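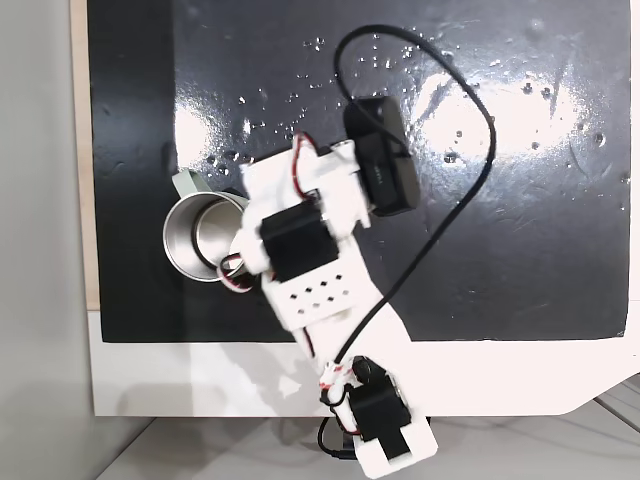
**Wk 4 - Queues and waiting (service operations, evening group)**

Notes typed up quickly from the board, Oct 16, 2015. Reading for next time at the bottom. Bring the Clesdale sheets again, we didn't finish them.

## Where we left off

- Last week: capacity. What a place *can* do in an hour if all goes well.
- This week: what happens when people turn up unevenly. Which they always do.
- Key idea for tonight - you can have enough capacity on average and still have a queue out of the door.

Lots of you wrote "just add staff" on the homework. Sometimes right. Often dear. Come back to this.

## Words you need

**Arrival rate** - how many customers come per hour. Use the Greek letter lambda if you like, or just write A. I'll take either in the exam as long as you say which.

**Service rate** - how many one server can deal with per hour *when busy*. Call it S. Don't use how many they did deal with, that includes time stood idle. Common slip.

**Utilisation** - A divided by S. Share of time the server is busy. If it comes out at 1 or over the queue just grows and none of the formulas below work.

**Balking** - sees the queue, doesn't join.

**Reneging** - joins, gets fed up, leaves.

**Jockeying** - swaps lines. Only if there's more than one line, obviously.

## Clesdale library counter (worked on the board)

One desk. 4 people an hour arrive. Clerk can serve 5 an hour (long enquiries, local history, forms etc).

Utilisation = 4/5 = 0.8

Average number in the system (waiting + being served):

 A / (S - A) = 4 / 1 = 4 people

Average time in the system:

 1 / (S - A) = 1 hour

Average time waiting before you get served:

 A / (S x (S - A)) = 4/5 = 0.8 hour = 48 mins

So the clerk is free a fifth of the time and people STILL wait 48 minutes. Read that again. This is the bit that comes up every year.

Now suppose service goes up to 6 an hour (say forms are filled in beforehand).

Waiting = 4 / (6 x 2) = 1/3 hour = 20 mins.

One extra person an hour served, waiting more than halved. Small change at the busy end makes a big diffrence. At the quiet end hardly any. Try it yourselves with A = 1 and see.

## Assumptions (learn these)

Single server, first come first served, arrivals random and independent, service times random too (exponential), nobody balks or reneges, queue can be as long as it likes, been running long enough to settle down.

Sunita Yazzie asked about the settling down. Good question. The formulas tell you the long run average. A counter open for 2 hours in the evening may never get there. It starts empty, so real waits early on are shorter than the formula says. For a lunchtime rush it's the other way about, arrivals aren't steady at all and you have to simulate or draw the graph by hand.

If service times are all the *same* (car wash, toaster, ticket machine) the time spent queuing is half what the formula gives. So at Clesdale with 5 an hour: 24 mins instead of 48. Variation costs you. Worth a sentence in any essay.

## Little's Law

 number in system = arrival rate x time in system

L = A x W. Check with above: 4 x 1 = 4. Good.

Doesn't care about the distribution, or how many servers, or what order you serve in. Only needs things to be steady over the period and the units to match. PER HOUR with HOURS. Half the lost marks in December are minutes mixed with hours.

Example - D'Amico bakery, 125 customers an hour on a busy morning, average 6 minutes in the shop.

6 mins = 0.1 hour. 125 x 0.1 = 12.5 people in the shop on average. Yes you can have half a person, it's an average, please stop rounding it.

## One line or many?

Post office style single line, several counters, versus supermarket style.

- Single line: fairer, nobody overtakes. No counter idle while somebody waits.
- Many lines: looks shorter. Less walking. Customer can pick a favourite cashier.
- Single line needs floor space, and it looks awful from the door -> more balking.

Average wait usually lower with the single line, though if people jockey quickly the gap shrinks a lot. The spread of waits is the real gain.

## How it feels

Ran out of time here so just the headings, will do properly next week

- empty time feels longer than filled time (mirrors by lifts, magazines)
- waiting before you're first spoken to is worse than waiting halfway through
- not knowing how long is worse than knowing it's long
- unfair waits the worst of all
- on your own feels longer than in company

Note none of these change A or S. Cheap though.

## For next week

1. Finish the Clesdale sheet, Qs 3 to 6. Show the units.
2. Nitar garage case. They logged 3,517 jobs over the year. Work out jobs per working day (state how many days you assumed) and say why the yearly average hides the problem.
3. Go and stand in a queue. Time it. Write down when people join and when they leave the front, quarter of an hour is plenty. Check Little's Law on your own numbers, it won't come out exact, say why.
4. Read the chapter on waiting lines, skip the proofs.

Q2 is the one I'll collect. Hand writen is fine.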